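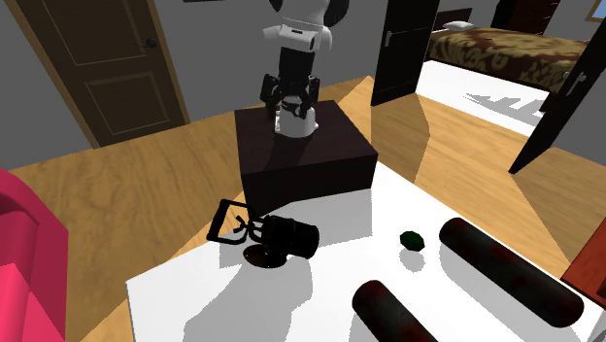

Do I have to redo the base height every time I swap the pedestal?

You only need to redo it if the new pedestal is a different height from the old one. If you just moved the arm around on the table with the same block under it, skip to step 5 and do the reach check.

Section 4. Setting up the arm on its pedestal (simulated cell)

I'm Hamdia Tsegaye, and I look after the Sketadley cell, so most of what follows is me writing down what I do at my own desk. You should already have the Punow launcher installed and the room file loaded from Section 3. If the launcher complains about a missing room, go back and finish that first, and I'll wait.

The setup goes in one order: table, pedestal, arm, gripper, and then the loose stuff. I've tried it other ways and I always end up starting over.

Before you start

Save a copy of the cell file under a new name. I add the date and my initials, but do whatever you'll recognize later. Also make sure the clock in the sim is stopped. The Pause button turns orange when it's stopped.

CAUTION: Don't move the pedestal while the clock is running. The solver sees two solid things in the same spot and throws one of them across the room. I lost most of a November afternoon hunting for an arm that was under the floor.

Steps

1. Open the cell file and click the pedestal in the parts tree. Set its position first and leave the rotation at zero. We keep it at the back edge of the table so the whole front stays free for work.

2. Check that the pedestal is sitting on the table and hasn't sunk into it. Turn shadows on and orbit down low. You want its shadow to begin right at the bottom edge of the block and fall across the tabletop. If there's a bright sliver between the two, it's floating, so nudge it down and look again.

3. Click the arm, choose Attach To, and pick the pedestal's top face. The white base should land on top with the black collar still showing near its upper end. If the collar disappears, you picked the pedestal's center by mistake. Undo and pick the face.

4. Type the new pedestal height into Base Offset and press Enter. (Please press Enter! The box looks like it took your number when it didn't, and I still fall for this.)

5. Run Reach Check. It takes 78 seconds on my machine and you can't do much else in the launcher while it goes. Any part of the table the arm can't get to comes up striped.

6. Send the arm to Park. It should end up hanging down with the gripper pointing at the table side and the two fingers open. If the fingers are shut, the gripper driver hasn't loaded, so see "Gripper won't open" below.

7. Now add the loose objects. My regular set has the green ball and the dark cylinders in it, plus the tall black piece with the loop handle. Drop them in from the Turko folder and let them settle before you save.

Note: The tall piece tips over easily. For the pick tests I leave it on its side, and the arm should be able to deal with it either way. If you need it upright, turn on Pin Until Start in its properties and it'll stay put until the clock runs.

Note: Cylinders like to roll. If one ends up somewhere you didn't want it, raise its rolling friction a notch at a time. Don't go past 46 on the slider or it starts to behave like it's glued down, and then your pick results won't mean much.

Gripper won't open

Nine times out of ten this is the port. The Teixeira gripper driver wants port 1347, and the launcher sometimes grabs that for its own log window. Close the log window, reload the driver from the Devices menu, and send Park again. If that doesn't help, look in the driver log for error 13. That one means the arm file and the gripper file come from different releases, and you'll need to update both together.

Looking after it

I rerun Reach Check any time somebody edits the room file, even if they swear they only touched the furniture. Doors are the usual trouble. They swing, and a door that opens toward the table can end up inside the arm's safety zone without anybody noticing.

Clear the contact cache once in a while too, under Tools, then Clean Up. You'll know it's overdue when the fingers start to jitter while they're holding something. Save first, clear it, and restart the launcher before your next run.

Section 5 covers teaching the first pick. Leave the cell in Park when you close it, and it will open that way next time.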